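About Ciststead, and What Happens If You Visit

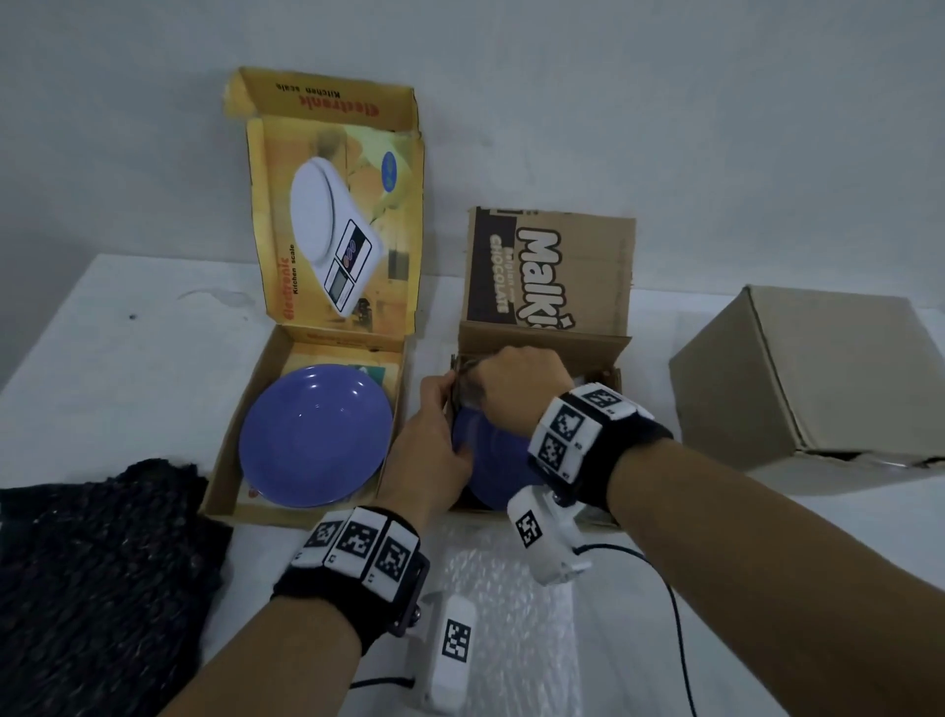 Two bowls, three boxes and a pair of well-dressed wrists.

Ciststead is a small company that teaches machines to put things in boxes. We started in a shed behind a pool supplies shop and now occupy a larger shed beside a different pool supplies shop. If you smell chlorine, you've found the right street.

We get asked fairly often whether people can come and look. They can. Twice a year we open the roller door, put the urn on and let the public watch us work, and this page is partly an account of the company and partly an attempt to answer the emails in advance.

What we do

Our customers pack mixed goods. A homewares distributor with one product in one size of carton can buy a machine for that tomorrow, from a firm with a much nicer foyer than ours. A distributor with bowls, jars, extension leads, tea towels and a box of whatever was returned last week has a harder time. Those goods are still packed by hand, by people who are very good at it and can't tell you how they do it.

That last bit is our whole business. Ask an experienced packer why they tilted the bowl and they'll say they didn't. So we record hands. A packer straps on a band at each wrist with markers on it and sensor units slung underneath, and then goes about putting things in boxes while we keep track of where the hands are. The recordings go into Jotow, our in-house software, which works out what was done. Then Murín, our two-armed robot, has a go at it.

Murín is slower than any person we've ever employed and has never once complained about the radio.

A short and selective history

The original plan was to sell a robot that folded laundry. We won't be going into that. There is a crate of hand towels on the mezzanine that anyone is welcome to.

The change came when our first proper customer, Plolletti, who import kitchenware and party goods, looked politely at the folding robot for a few minutes and asked if it could put a bowl in a box. It could not. We said we'd look into it, and we have been looking into it ever since. Plolletti are still a customer and still ask.

Their first trial order was for 200 cartons. We packed them over one very long August, a good share of them by hand after the robot had gone home, so to speak, and we invoiced accordingly. They knew. They rang to say the hand-packed ones were lovely.

Since then we've moved sheds, replaced both of Murín's arms, and rewritten Jotow from the ground up after finding that the old version believed every box in the world was facing the same way. As of December 2019 the library holds 3687 recorded packing sessions. The number used to be higher. We deleted 2431 early ones when we discovered that a clock was running slow and every left hand had been filed slightly before it arrived.

Open days

We hold them twice a year, generally a fortnight or so after we've said we will. You'll need closed shoes. Thongs will be turned away at the roller door, and we do keep a few pairs of loan gumboots in sizes that fit almost no one.

The day goes something like this.

First there's the welcome, which takes place in the car park and is mostly about where to leave the car. Please don't use the pool shop's spaces. Relations are delicate.

Then the recording bench. It's a white table against a plain wall and visitors tend to walk straight past it on the way to the robot, which is a pity, as it's where nearly all the work gets done. You'll see somebody with the wristbands on, fitting household things into ordinary cartons. We use whatever packaging is lying about, so a bowl may well end up in a kitchen scale box or a carton that used to hold chocolate Malkist. Customers' packing areas look like this too. A robot that has only ever met clean new cartons has a nasty shock coming when it starts work.

Boxes with flaps are the main event. A flap is a piece of cardboard with opinions. People nudge one aside with the back of a hand without noticing, and for the best part of a year Murín treated each flap as a wall and stopped dead in front of it, waiting for someone to take the wall away.

Visitors can try the bands on. They do up with a fabric strap and go on both wrists. Nearly everyone holds their hands out in front of them like a surgeon for the first minute, then forgets and scratches their nose. We have a great many recordings of noses being scratched and Jotow now recognises it with more confidence than it recognises anything else.

After that, the demonstration. Murín runs a packing sequence on the big table, usually three or four cartons, with a commentary from whichever of us lost the draw. We should be upfront about the odds. At the last open day it placed the first bowl beautifully, placed the second bowl beautifully, and then placed the third on top of a closed box and signalled that it was finished. There was a good round of applause. Several people thought it was meant to do that, and we'd ask anyone who attended to go on thinking so.

The sausage sizzle is at noon and has never been automated. Onions are extra. Proceeds go to the swimming club, by arrangement with next door.

Things people ask

Will it take my job? We get this one most, often from packers, and it's a fair question. At present Murín does the repetitive end of an order and a person does everything interesting. We can't tell you what the bench will look like in ten years. We can tell you that every customer who has taken one of our cells has kept their packers on, and that a couple have had to hire, as somebody needs to stand there and hand the thing its tape.

Can it wrap presents? No.

Can it do eggs? It has done eggs. Bring a mop.

Why do you use people's hands and not just program it? We tried programming it. See the remarks on laundry.

Do you film the visitors? The bench is recorded when it's in use, and there's a form. If you try the bands on and would prefer your effort left out of the library, tick the second box and it's gone by the end of the day. If you'd like your effort left in, be aware that a robot may one day pack the way you do. Think hard about the state of your kitchen cupboards.

Can I bring the kids? Yes. Children make excellent recording subjects for about four minutes. They need to stay behind the yellow line while Murín is moving, and so do their parents, who are usually the ones we have to speak to.

School and TAFE groups

We take groups outside the open days by request, on a weekday morning. The usual format is half an hour at the bench, half an hour with the robot, and a packing race between two teams of students and Murín. The students have won every race so far. One group won while eating morning tea. We'd like to keep groups to a size that fits behind the line, so if you have a whole year level, split it up and come twice.

Teachers sometimes ask for a worksheet. There is a worksheet. It was written by an engineer and it's hard going, and the diagram on the back page shows the old arms.

Working here

We take on recording packers most months. No technical background needed, and we'd prefer people who've worked a dispatch bench or a supermarket checkout, or who get handed the esky to pack at Christmas because everyone else does it wrong. The job is to pack boxes the way you normally would. It's harder than it sounds. New starters go very neat and careful when they know it's being recorded, and it takes a week or so before they relax and start shoving things in properly. The shoving is what we're after.

Engineers are also considered. Please don't send us a video of a robot arm pouring a beer. We've got one, everyone has got one, and ours missed the glass.

Finding us

Turn in at the pool shop, drive past the pool shop, and stop before the creek. The roller door sticks, so knock on the side door if it's halfway. Buses run to the corner on the hour, except when they don't.

To go on the open day list, send us an email with the number in your party and any dietary requirements relevant to a sausage. We reply to everything eventually. The next date will be posted on the noticeboard page once we've agreed on it, and then changed.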